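Teleoperation log: dish handling

2021-03-13 — Print | E-mail

The Grønli bench has now recorded 2407 remote-control runs of the dish task for Pliltside. Operators drive the arm by hand controller, watching the wrist view only. Gøran Eklund has lowered the speed limit for the final approach.

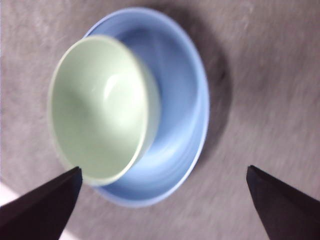
Wrist view: green bowl in blue plate, fingers open.

Runs with motion blur stay in the training set — they are tagged, and replay skips them. The next controller update is due in October.

2 comments | 17 shares

Recent items
Gilitz hand controller: setup notes
Trurine joins the bench program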